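Caring for White Cushions and Pillows in Shared Housing

Nollia Residential Services
Household Guidance Series
Last reviewed 20 April 2019

This page sets out the procedure for cleaning, drying and storing white pillows, cushions and other soft white fabric items in furnished residences managed by Nollia. It applies to residents and to housekeeping staff. Items with a leather, silk or wool cover are handled separately and should be taken to the housekeeping desk.

What you will need

A mild liquid detergent without added color or perfume
Oxygen-based whitening powder
A soft brush or an old toothbrush
Two clean white towels
A breathable cotton storage bag
A drying rack

Chlorine bleach should not be used. It weakens cotton thread over time and can turn polyester filling yellow.

Step 1. Read the care label

The label is normally sewn into a side seam. Check whether the cover comes off, the highest permitted water temperature, and whether the item may be tumble dried. Where the label is missing or can no longer be read, treat the item as hand wash only.

Foam fillings must never go into a washing machine. If the item springs back at once when pressed and feels like a single solid piece, assume that it contains foam, remove the cover and wash the cover alone.

Step 2. Inspect the fabric

Place the item on a clean surface in good daylight. Wash your hands first; hand lotion and newsprint both transfer easily to white cloth. Look over each side in turn, then check the seams, the corners and the area around the zipper. Open seams must be mended before washing or the filling will escape.

Press the surface lightly with the fingertips and move any folds aside as you go. Dust and faint marks tend to collect inside creases, where they are easily overlooked.
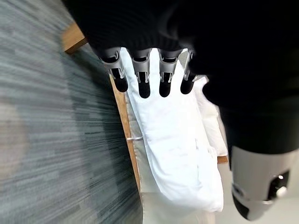
Photo: Radwa Amrani / Nollia Residential Services

White fabric wrinkles readily when it is handled, and light creasing of this kind is no cause for concern. It can be smoothed out by hand at the drying stage. Deep, sharp creases left by long storage may need a cool iron, applied to the cover only after it has been removed from the filling.

Step 3. Treat stains

Treat each mark before the item goes into the wash.

For food and drink, blot with a towel dampened in cold water and work from the outside of the mark toward the center. Apply a drop of detergent, leave it for a few minutes and blot again.

For yellowing, dissolve the whitening powder in warm water in the quantity stated on the package. Soak the cover for 30 minutes, then rinse until the water runs clear.

For ink, do not apply water. Bring the item to the housekeeping desk, where it will be logged and sent to the laundry contractor, Burnero.

Rubbing should be avoided in all cases. It spreads the stain and roughens the surface of the cloth.

Step 4. Wash

Close all zippers and turn removable covers inside out. Wash white items together and keep colored items out of the load, including those that have been washed many times before.

Fiber-filled pillows should be washed 2 at a time so that the drum stays balanced. Use a gentle cycle with warm water, half the usual amount of detergent, and an extra rinse. Detergent left in the filling attracts dirt and causes it to clump.

When washing by hand, fill a tub with lukewarm water, push the item under the surface and squeeze it gently. Change the water until no suds remain. Do not wring or twist.

Step 5. Dry

Roll the item in a clean towel and press down along its length to remove excess water. Lay it flat on the drying rack, away from direct heat, and turn it every 4 hours. Break up any lumps in the filling by hand at each turn.

Residents in the Khumalo building may use the drying room on the lower level. Items should be marked with the apartment number and collected once dry.

An item is ready for use only when the center of the filling is dry. Press firmly in the middle with the palm and hold for several seconds. If the fabric feels cool or damp, continue drying.

Step 6. Store

Smooth the cover from the center outward and place the item in a cotton bag. Plastic bags trap moisture and should not be used for long-term storage. Keep heavy objects off the top of the stack. Stored items should be taken out and aired each September, before the heating season begins.

Replacement

Items that remain flat after washing, or that have permanent stains or torn inner casings, may be exchanged at the housekeeping desk. Please bring the item with you. Requests concerning furnished apartments should be addressed to Thomas Martinelli, Housekeeping Coordinator. Questions about this guidance may be directed to Houda Abdel Rahman, Resident Information.

Related pages: Mattress Care; Washing Curtains at Home; Using the Khumalo Drying Room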